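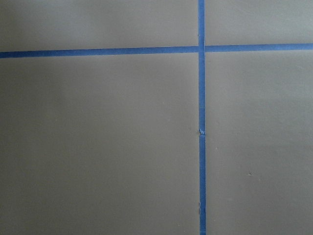 How often should a picking cell be recalibrated? At Fultberg the interval is 38 shifts, or sooner if the arm has been struck.

News > Engineering > Workshop notices

Fultberg has completed the September service of its Mirani handling cell. Kanako Tsuji, who leads maintenance, confirmed that the wrist camera and gripper offsets were reset and the joint bolts checked for torque.
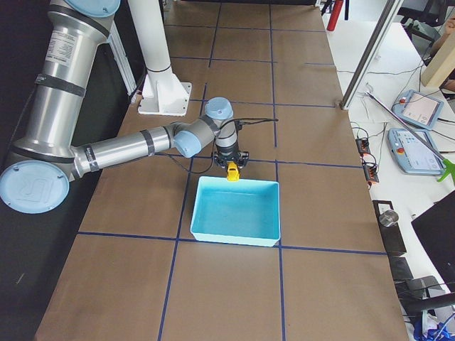
The work also covered the cable runs, and one worn connector was replaced. The cell had completed 1,703 cycles since the previous service. Operators are asked to report any drift in placing to Aniela Jakubowski before restarting.

Filed under: Automation, Maintenance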